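Posted in December by the Mellwood Community Desk

Print | E-mail

Part-time kitchen help wanted, Mellwood

Menon Catering needs 3 people for its Mellwood kitchen, mornings from 6:30. The work is packing cold lunches, washing up and wiping down. Pay is weekly.
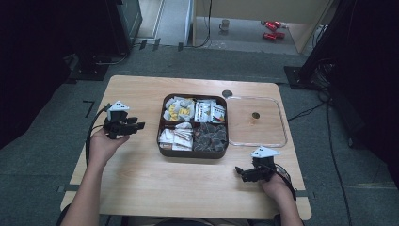 You should be able to stand for a full shift and lift a crate of vegetables. A food handler card helps, but we will pay for the class. The Brukadport bus stops across the street.

Call in at the side door before noon and ask for a form.

Comments (2)

jkl_port: Is there parking?

eastside mom: Street only. Do they take students?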